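Cosovham's water-saving month is back, and this July it is bigger than ever! Last summer 74 households signed up. This time the town is hoping for 400, and the sign-up sheets at the Gunawan Street library are already filling fast.

The idea is wonderfully simple. Each home reads its water meter at the start of the month and again at the end, and tries to bring the daily figure down in between. Most people start in the bathroom, where small changes are easy to make. 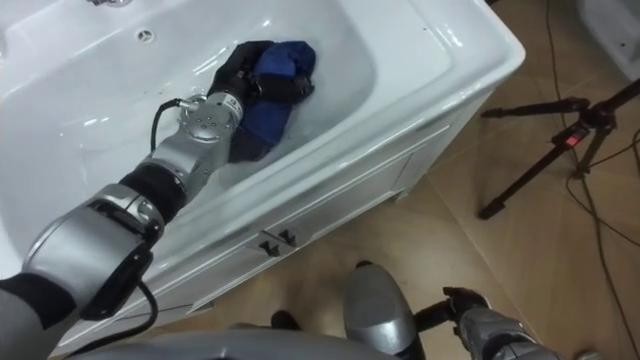
Families who took part last year traded tips all summer long — shorter showers, a bowl for rinsing vegetables, a bucket under the downspout for the tomatoes. Brock Chisholm, who runs the program for the town, says the friendly rivalry with neighboring Ultham had people comparing readings over the fence.

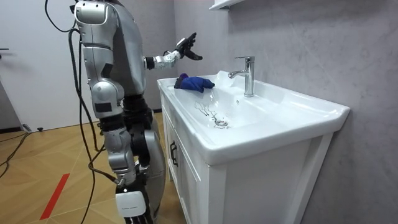

Do you have to own your home to join?
Renters are welcome too, and anyone in a building with a shared meter can keep a simple paper log instead.

Everyone who signs up gets a free kit with a shower timer, dye tablets for finding toilet leaks and 4 faucet washers. There is also a fix-it evening at Nurnbridge Hall, starting at 7 p.m., where you can learn to change a washer in around 30 minutes (bring your old one along so you get the right size).
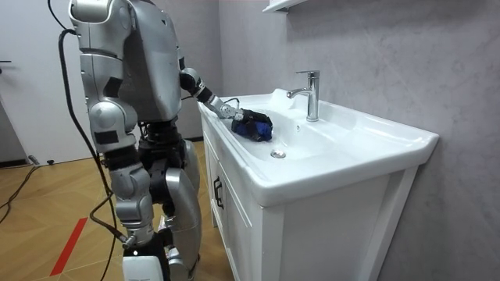 A bathroom sink and white vanity.

Kits can be picked up at the library front desk until they run out.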